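June 21, 2025

Mixing notes, Damomov EP, day two

Finally got the low end sitting right on track three and I'm so happy with it! The trick was embarrassingly small. The kick and the synth bass were both fat at the same spot, so I pulled a narrow dip in the bass at 152 Hz and let the kick have it. Suddenly you can hear the finger noise on the intro again (the bit we all loved on the February demo and then lost in every bounce after).

Settings so I don't have to hunt for them: bass dip is 3 dB, fairly tight. Kick compressor slow attack, fast release, hardly working. Left the master bus alone. I keep wanting to put the tape plugin on it and I keep taking it off.

Vocals next. The lead was recorded in two sessions and the Maltley takes are brighter than the ones we did at home — you can hear the join going into the second chorus. Tried matching with a shelf from 3,000 Hz up, which got most of the way there. The rest is room sound. A short plate on the home takes only, low in the mix, and now I can't find the edit unless I watch the screen.
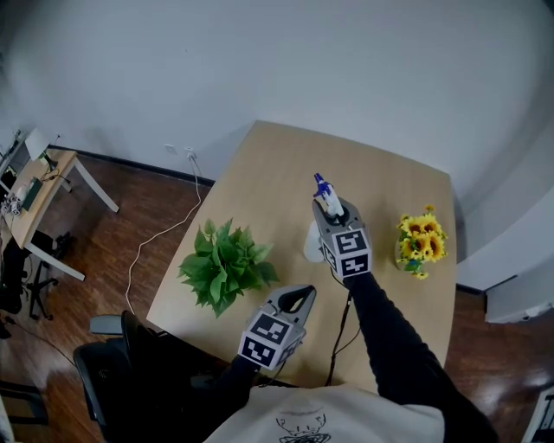
Backing vocals are a joy. There are 19 tracks of them on "Lernidine" and I expected mud, but whoever stacked those harmonies (take a bow, you know who you are) kept the breaths together, so they fold down beautifully. Grouped them in four buses: low, mid, high, whispers. The whispers go wide and get no reverb at all. Try it on headphones, it's like someone leaning over both shoulders!

One problem. The hand claps in the bridge drift late by bar eight. Nudged them by hand, then undid half of it, as the perfectly straight version lost all its party feeling. Saved both. Opinions please, files are claps_loose and claps_straight in the shared folder.

Also the session sample rate got switched somewhere and the tambourine loop was playing a hair slow. Fixed by re-importing it. Check yours if you copied the project before lunch. 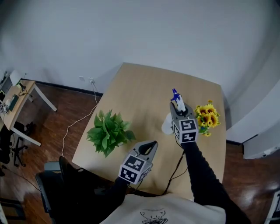 Played the rough mixes on the kitchen radio and in the car. Car: great, maybe a bit too much snare. Kitchen radio: the bass line vanishes in the verses, so I added a touch of saturation to give it some upper harmonics and it came right back. Love when that works first time.

Running order is still open. I'd put "Chuensuk" first now. It starts with four bars of just the organ and then the whole band falls in, and for a launch night I can't think of a better way to begin. Old mailing list has 2,594 people on it, so if we send them one song ahead of time, let it be that one.

Left to do:
- "Lernidine" fade, currently ends too soon
- de-ess the second verse of track two
- print instrumentals of everything for the live set
- ask the mastering house what level they want the files at
- back up the drive before touching anything else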